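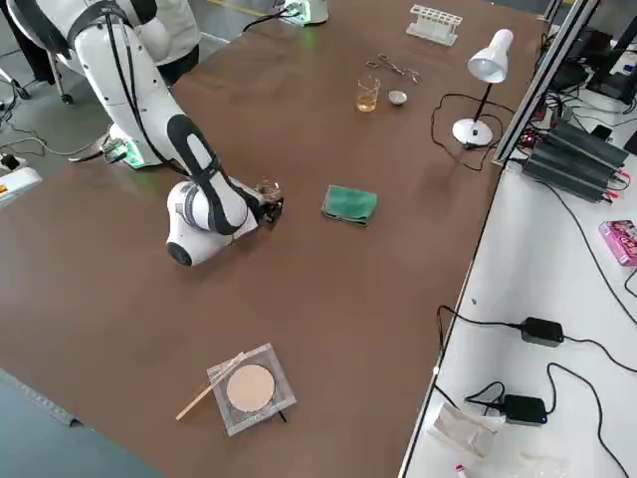
Gripper loses force on glassware after a protective stop

Posted by Hala Hourani, Friday, 4:10 pm
Last updated in July

I am responsible for the bench automation area of a teaching laboratory in which two robot arms handle small glassware. Following a protective stop last week, one arm released a 19 mL vial above the bench when the program was resumed. The vial broke. No one was injured, and the contents were water.

The gripper is a Rotia two-finger electric model, controlled through a Preketo cell controller. The controller log shows code 3932 at the time of the stop and no further entry until the operator pressed resume. The grip force was set to 11 N. Before the stop the same program had completed 400 cycles without a drop.

I would appreciate advice on the following. Should the gripper hold its last position through a protective stop, or is a release to be expected? Secondly, is it acceptable to resume with an object still in the fingers? Our written procedure does not address the matter.

Fung-ping Hung

A protective stop and a gripper stop are separate matters and your procedure should treat them separately. In the cells I have maintained, the arm brakes on a protective stop while the gripper keeps its power. On resume, however, the controller may send the gripper its start-up sequence again, and on many electric grippers that sequence includes a full opening of the fingers. The timing you describe is consistent with this.

I would suggest that you check the following before any further glass is handled:

Open the resume routine and look for a gripper activate or reset command. If one is present, place it behind a condition so that it is skipped when the gripper reports an object held.

Repeat the stop with a plastic vial of the same diameter, held low over a folded towel. Do this with the arm in several postures, as a cable pulled tight at the wrist can interrupt the gripper supply for a moment and produce the same result.

Record whether the fingers move at the stop or at the resume. Your log does not settle this.

Until the cause is confirmed, the operator should not resume with an object held. Keep hands clear of the fingers, support the item from beneath with a padded tray, and release it by manual command at reduced speed.

Zdenka Mujić

Increase the force. 11 N is too low for glass. We use Plastmont finger pads and have had no trouble.

Ruba Azar

I must disagree with the previous reply. A higher force will not prevent a commanded opening, and it may crack thin-walled glass. Pads are worthwhile for grip but will not correct the fault described.

I would add that a dropped vessel should be entered in the incident register even where the contents are harmless. Please also confirm that both arms are stopped before anyone reaches in to collect broken glass. In our laboratory the second arm was on its own stop circuit, and this was found only during an inspection.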